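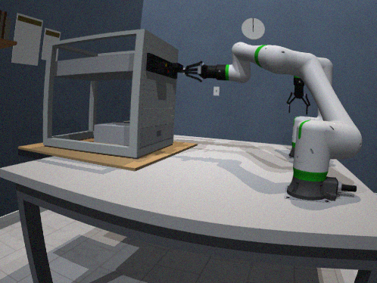
3.2 Gathering the Demonstrations

I'll admit that when Garnet Ross and I sat down on a Monday to plan this part, we thought it would be the easy bit. We already had the simulator running (we call our setup Prelik), we had two arms on the table and a cabinet to work on, so how hard could it be to collect some examples? Pretty hard! Most of what we learned came from throwing data away.

Every demonstration in the Lirklow set was made by a person steering the arms by hand, and we recorded joint angles, gripper opening and the camera views together. The task I'll talk about most is the panel task, where one gripper has to come in level and reach the black control panel on the upper front corner of the cabinet. Figure 1 shows the front arm close to the panel, fingers spread, with the second arm's gripper hanging down behind it. We kept the second arm in the recordings even for tasks that only need one, and I'd do the same again, as the model has to learn that staying put is also something an arm can do.

Our first batch had 26 demonstrations per task, all made by me, and the policy trained on them picked up my bad habits beautifully. I like to swing in high and then dip at the last second, so of course it did too, and it missed the panel whenever the cabinet was shifted even slightly. Stijn Segers then recorded a second batch with a much flatter, slower approach. Mixing the two worked better than either one alone, although we had to trim the long pauses where Stijn was lining things up (the model was very happy to learn those pauses and then sit there forever).

For each new recording we moved the cabinet a little and changed the starting pose of both arms. We tried 9 starting poses early on and ended up dropping two of them, leaving 7, after the arms kept bumping elbows before anything useful had happened. Failed attempts went into a separate folder and were left out of training, but I've kept them all, and we come back to them in Section 5.

Figure 1. Panel task in simulation, front arm near the control panel.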